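무른 돌을 다루는 법: 동석 부조 제작 프로젝트 결과 보고서
Peltville 조형학교 조소 전공 2학년 / Areeba Magsi, Tanveer Lashari
제출일: 2018년 8월 7일

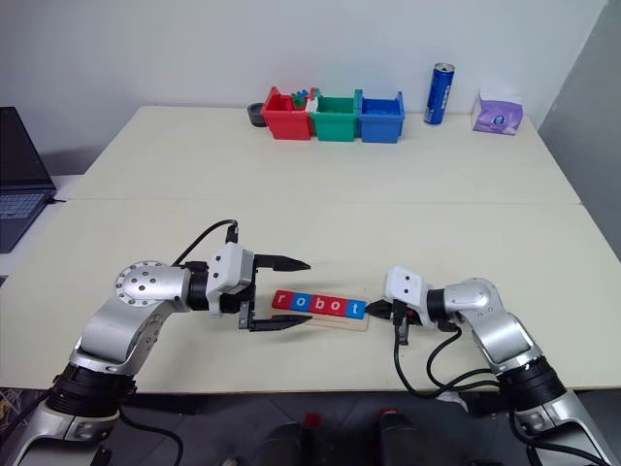 1. 주제를 고른 과정

처음 제출한 계획서의 제목은 '대리석 군상 연구'였다. 지도교수님은 계획서를 돌려주면서 여백에 "누가 들 것인가"라고만 적으셨다. 우리 둘이 들 수 있는 돌의 무게를 따져 본 뒤 제목에서 대리석이 빠졌고, 그다음에 군상이 빠졌다. 남은 것은 '연구'라는 두 글자였는데, 여기에 동석(비눗돌)을 붙여 다시 냈더니 통과되었다.

동석은 활석이 많이 섞인 무른 돌이다. 손톱으로 긁어도 자국이 남을 만큼 무르고, 줄과 나이프만으로도 형태가 나온다. 초보자용 재료라는 인식이 있어서 선배들은 우리 작업대를 지나갈 때마다 비누는 잘 되어 가느냐고 물었다. 그 질문에 대한 답을 이 보고서로 대신한다.

2. 재료 구하기

돌은 Gadetti 석재상에서 샀다. 판재 두 장과 연습용 자투리 한 상자를 합쳐 580유로가 들었는데, 재료비 지원금을 거의 다 쓴 셈이다. 사장님은 판재를 고르는 우리를 한참 보다가 망치로 가장자리를 두드려 소리를 들어 보라고 했다. 맑은 소리가 나면 속에 금이 없다는 것이다. 우리는 두 장 모두 맑은 소리가 난다고 판단했다. 한 장은 맞았다.

판재는 한 변이 40cm인 정사각형으로 재단해 달라고 했다. 색은 회녹색이고, 물을 묻히면 짙은 녹색으로 변하면서 흰 결이 드러난다. Areeba는 이 결을 살리자고 했고 Tanveer는 결이 인물 얼굴 한가운데를 지나간다고 했다. 둘 다 옳았기 때문에 회의가 길어졌다.

3. 밑그림과 모형

부조의 내용은 Layug 시장의 생선 장수로 정했다. 시장에 세 번 나가 스케치를 했다. 두 번째 방문 때부터 생선 장수 아주머니가 우리를 볼 때마다 머리를 매만지셔서, 가장 자연스러운 자세는 첫날 그림에만 남아 있다. 결국 첫날 그림을 썼다.

점토 모형은 실물 크기로 만들었다. 앞치마 주름을 깊게, 배경의 좌판을 얕게 잡아 세 단계의 높이를 두었다. 지금 생각하면 모형 단계에서 손가락을 너무 가늘게 만든 것이 뒤에 나올 모든 불행의 시작이었다. 점토 손가락은 부러지면 다시 붙이면 된다. 우리는 이 차이를 이론으로는 알고 있었다.

4. 새기기

윤곽을 먹지로 옮기고, 배경부터 낮추었다. 평끌로 덩어리를 걷어 낸 다음 둥근끌로 옷 주름을 팠고, 얼굴은 줄과 사포로만 작업했다. 동석은 결을 따라 얇게 벗겨지는 일이 있어 끌을 세우지 않고 눕혀서 밀어야 한다. 책에는 그렇게 한 줄로 적혀 있다. 손목이 그 한 줄을 이해하는 데 11일이 걸렸다.

첫 번째 판재는 배경을 다 낮춘 날 저녁에 갈라졌다. 생선 장수의 왼쪽 어깨에서 좌판의 고등어까지 곧게 갔다. 에폭시로 붙여 보았으나 접착선이 새 주름처럼 보여서, 아주머니가 앞치마를 두 벌 껴입은 듯한 인상이 되었다. 이 판재는 연마 시험용으로 돌렸고, 두 번째 판재에서는 손가락을 굵게 하고 손을 생선 위에 붙여 허공에 뜨는 부분을 없앴다. 비평 시간에 "대상과 노동의 밀착을 잘 표현했다"는 평을 들었다. 우리는 고개를 끄덕였다.

분진에 대해서는 따로 적어 둔다. 동석에는 석면 계열 광물이 섞여 있는 경우가 있어 구입할 때 성분 확인서를 받았고, 작업 중에는 방진 마스크를 쓰고 물을 뿌려 가며 갈았다. 마른 상태의 연마는 하지 않았다. 청소도 빗자루 대신 젖은 걸레로 했는데, 이 규칙은 끝까지 지켰다. 보고서에서 자랑할 수 있는 거의 유일한 항목이므로 문단 하나를 썼다.

5. 마감

물사포로 거친 것부터 고운 것까지 차례로 갈았다. 작업 시간을 모두 합치면 90시간이 넘는데, 그중 연마가 차지하는 몫이 조각보다 크다. 계획서에는 연마가 '마무리 정도'로 적혀 있다.

왁스는 갈라진 판재에 먼저 시험했다. 밀랍을 녹여 바른 쪽은 색이 깊어졌지만 얼굴의 얕은 굴곡이 번들거려 표정이 사라졌다. 그래서 얼굴과 손은 무광으로 두고 앞치마와 생선에만 밀랍을 올렸다. 생선이 제일 잘 나왔다. 전시 준비를 도와준 후배는 작품 제목이 '고등어'인 줄 알았다고 한다.

6. Zostulska 선생님께 들은 이야기

중간 점검 삼아 동석을 오래 다뤄 온 조각가 Zostulska 선생님의 작업장을 찾아갔다. 질문지를 두 쪽이나 준비했는데 선생님은 첫 질문에 답하다가 우리 끌을 보자고 하셨고, 그 뒤로는 끌 가는 이야기만 하셨다. 날이 서지 않은 끌로는 힘을 주게 되고, 힘을 주면 돌이 갈라진다는 것이었다. 첫 판재가 왜 갈라졌는지 물어보려던 참이어서 질문지의 나머지는 접어 넣었다. 다만 석재상에서 들은 소리를 우리가 잘못 판단했을 가능성도 여전히 남아 있어, 원인을 하나로 단정하지는 않는다.

7. 아쉬운 점과 남은 일

밑그림 단계에서 높이 차이를 좀 더 과감하게 잡았어야 했다. 정면에서 보면 괜찮지만 조명이 정면에 있으면 인물이 배경에 눌어붙는다. 옆에서 빛을 비추면 훨씬 낫고, 이 점은 전시 담당 선생님께 이미 두 번 말씀드렸다.

역할은 Areeba가 얼굴과 손, Tanveer가 옷과 배경을 맡는 식으로 나누었다. 경계가 되는 목 부분은 서로 상대가 할 것으로 생각해 마지막 주까지 네모난 상태로 있었다. 다음에 공동 작업을 한다면 경계부터 나누기로 했다.

부조는 9월 교내 전시에 걸린다. 벽에 거는 철물은 아직 정하지 못했다. 갈라진 첫 판재도 왁스 시험 자국이 있는 그대로 옆에 두자는 의견이 Areeba에게서 나왔고, Tanveer는 반대하고 있다. 연습용 자투리는 반 상자쯤 남았으니 필요한 학우는 조소실 선반에서 가져가되, 성분 확인서 사본도 함께 챙겨 가기 바란다.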